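Qui sommes-nous ?

L'atelier-école Plivis, mécanique cycle et petite mécanique

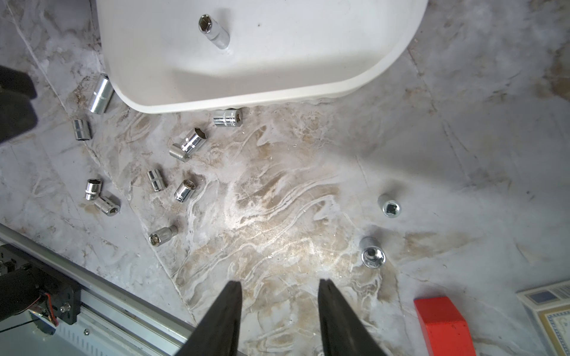
À qui s'adressent les cours de Plivis ?

Aux adultes qui veulent apprendre un métier manuel ou entretenir eux-mêmes leur matériel, sans diplôme préalable. Nous accueillons des demandeurs d'emploi, des salariés en reconversion et des particuliers. L'âge minimum est de 19 ans.

L'école a été ouverte par Ximena Jara et Patricio Cisternas dans une ancienne imprimerie. Ximena réparait des vélos de location, Patricio enseignait la mécanique en lycée professionnel. La première année, il n'y avait qu'un cours du soir. Les formations longues sont venues ensuite, à la demande des élèves.

Nos locaux occupent 896 m² sur deux niveaux. Le rez-de-chaussée est réservé à l'atelier, au magasin de pièces et au poste de soudure. À l'étage se trouvent les salles de cours, le secrétariat et une petite bibliothèque technique — revues, manuels de constructeurs, catalogues anciens — consultable sur place.

La formation longue dure 20 semaines, dont 7 en entreprise. Elle porte sur le diagnostic, la transmission, le freinage, la roue, les bases de l'électricité et la tenue d'un atelier. Les cours du soir sont organisés par modules que l'on peut suivre séparément. L'outillage est fourni. Les élèves apportent leurs chaussures de sécurité et une tenue de travail.

L'équipe

Ximena Jara : direction et relations avec les entreprises
Patricio Cisternas : responsable pédagogique, transmission et freinage
Saadet Kozan : roues, cadres et soudure
Wenceslao Salinas : électricité, vélos à assistance
Aldana Lucero : inscriptions et dossiers de financement

Plivis est une association. Les recettes proviennent des frais de formation et des réparations facturées par l'atelier, ouvert au public l'après-midi. Les comptes sont présentés chaque année en assemblée générale et peuvent être demandés au secrétariat.

L'école ferme en juillet. Les dossiers reçus pendant cette période sont traités à la reprise, dans l'ordre d'arrivée. Pour une visite des locaux, prendre rendez-vous auprès d'Aldana Lucero.

Page mise à jour le 17 septembre 2020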